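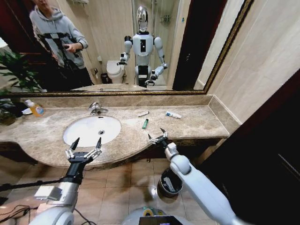

Progress report to the Nisbet Fund, equipment planning strand, November 13, 2018. We are now far enough into the bathroom tidying work to say with some confidence what we need to buy next, and I'm delighted to report that the list is shorter than the one in our proposal! Working in a real bathroom has taught us more about our spending than any catalogue did. The counter alone sets most of the requirements: polished marble with a curved front on one side, a sink let into it, and small things such as a toothpaste tube and a lighter lying where a person would leave them. The big mirror over the sink belongs in the budget discussion too, as the robot is reflected in it along with the room behind, and any camera we choose has to cope with that.

Grippers and fingertips

We had set aside the largest share of this year's money for a second type of hand. I would now like to hold that back until March. The two-finger gripper with wedge fingertips is a good match for the things people keep by a sink, and I'd sooner spend on spares and on softer pads for it. Toàn Bùi has been through the parts list and suggests 12 pairs of pads in two grades, which would see us through to the end of the strand with a few left over. Cleron can supply both grades. Uvent makes only the firmer one but delivers faster, so we may split the order.

A soft, half-used tube is a harder thing to plan for than a bottle. The wall of it gives, the creases are different every time, and the flat crimped end sits very close to the stone. Our pad trials will therefore use tubes at several stages of use – a cheap addition, and one I'm keen on.

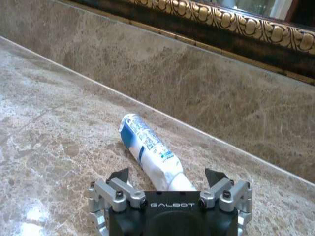
Lighting and cameras

Polished stone throws back a lot of glare, and the wrist cameras get the worst of it at close range. We priced two ways of dealing with this. One is a set of polarising filters, the other a pair of diffused lamps on stands. The filters are cheaper and travel with the robot, so they go first on the order. The lamps stay on the list as a reserve item at 1,000 pounds, to be released only if the filters disappoint.

The floor-level part of the task needs its own line. Dropping rubbish into a bin sounds like the easy bit, but a lined bin standing near a wall, with a cabinet on metal legs close by, leaves little room for an arm coming in from above. The liner is black and so is most of the gripper, and a silver rim is the one clear edge to aim for. We'd like to buy bins in three or four sizes, plus a box of pale liners for comparison. It's a tiny sum and I expect it to be some of the best money we spend!
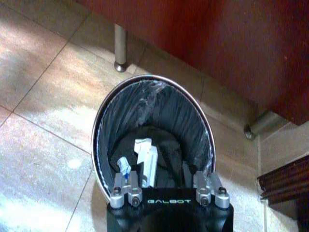
Budget position and requests

Spending to date stands at 29 per cent of the grant, against 26 per cent forecast. The difference is the deposit on the Grallus maintenance plan, which we paid early to keep last year's rate. No overspend is expected.

We ask the Fund to agree the following:

Move the second-hand-type money to a held line until March.

Approve the pads, filters, bins and liners for order this month.

Keep the lamps in reserve.

Toàn will send the revised spreadsheet and both supplier quotes separately. If anyone from the Fund would like to visit before the pads go on, we would love to have you – mornings suit us best.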